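How to oil a wooden worktop

Clear the whole thing first. Moving the toaster from one end to the other as you go does not count, as my old worktop in Timham could testify.

Sand lightly with the grain, wipe off the dust, and leave it overnight. Then rub in a thin coat of oil with a lint-free cloth. Thin means thin. My first attempt stayed sticky until October.

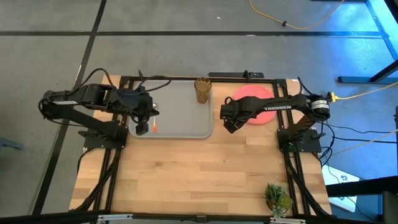 After 11 minutes, wipe away whatever hasn't soaked in. Give it a day and do a second coat. Lay the used cloths flat outside to dry, as balled-up oily rags can catch fire.

Tia Bunting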